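Robot club, week whatever: we finally have a sorting problem

So I promised I'd write up how the Prurnley club is going, and then December happened and I didn't. Sorry! The short version is that our arm can now pick things up, mostly, and we've moved on to making it pick up the right thing, which has been a lot harder and a lot more fun.

If you missed the earlier posts, we're the after-school group that meets in the old home ec room, and we're getting ready for the Trustamum challenge in Vornton. Each team gets a pile of mixed stuff and 300 seconds to move what the judges call out. You don't find out what's in the pile until you're standing there. Wiroj Noiphan, who coaches us and also teaches half of our math classes, decided the only way to practice for that was to use the weirdest mix we could dig up at home.

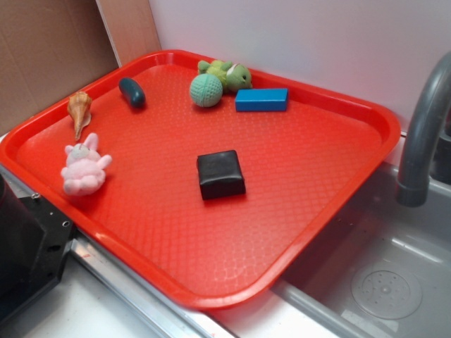
My job is the grasp list, meaning I'm the one who decides how wide the fingers open and how hard they close for each kind of object. I started with two settings, "soft" and "hard," and felt very clever for maybe an afternoon. Then we ran the red tray and my whole system fell over. The blue block is easy, you come straight down on the long sides and you're done. But the seashell is small and pointy at one end, so if the fingers land anywhere near the tip it just squirts away (Veronica Preda has started yelling "shell!" like it's a goal). And the plush turtle lies on its side right up against the ball, so half the time we go for one and shove the other.

Now I have five settings and a note that says "ask the camera again" after every failed grab. That one line helped more than anything else I did all month. Before, the arm would miss, stuff would roll, and it would go right back to the same empty spot and close on nothing. Very proud of itself, too.

We've logged about 600 tries so far, and Veronica is keeping them all in a spreadsheet with colors I don't totally understand. Pink is bad, I think? She's also the one who named the arm Muriithi, and it stuck, so now that's what's on our entry form.

Next up is speed. We're still way too slow, and Wiroj wants us to stop returning to the home position between picks. I have to go rewrite a bunch of stuff before our next meeting, and I haven't started my history essay either, so wish me luck!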